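## 3. Setting and Materials

We wanted the kitchen corner in the Wekon study to feel like one a person might really use on a sleepy morning, and that meant thinking about small things for longer than we had planned. The 40 households in our Trirnska survey had told us again and again about counters that share their space with parts, bins and half-finished jobs, and we kept that crowded feeling in mind from the start.

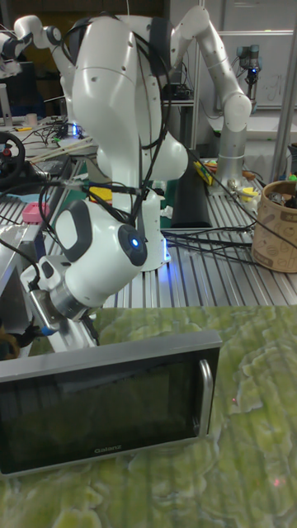 ### 3.1 The mug and the microwave

Most of our attention went to two everyday items, a microwave and a dark mug with a yellow-green band around its middle. We cared a good deal about which way the handle pointed, and about how near it came to the handle of the door – a detail that survey respondents brought up with surprising warmth. Figure 3 shows the mug beside the appliance, with its handle toward the door.

**Figure 3.** Mug and microwave on the green marbled surface.
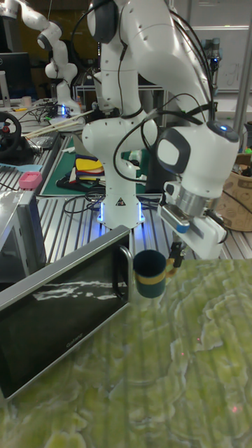 ### 3.2 The surface

The green pattern was chosen because plain white counters felt a little cold to us, and because Mwakyusa, our earlier project, had used one and we had missed it ever since. Its pale yellow-green patches give the eye plenty to rest on. The microwave is a small Galanz with a tinted door window and a vertical handle on the right.

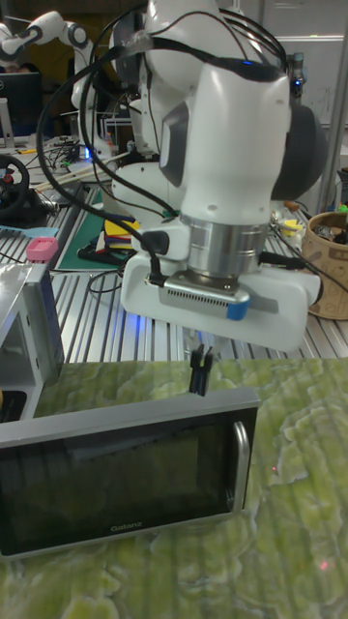 Respondents also spoke at length about the space in front of a microwave door, and nearly 100 of their comments concerned cups left standing there. We grouped these using the Jutov coding sheet – lightly adapted for kitchens – and return to them in Section 4.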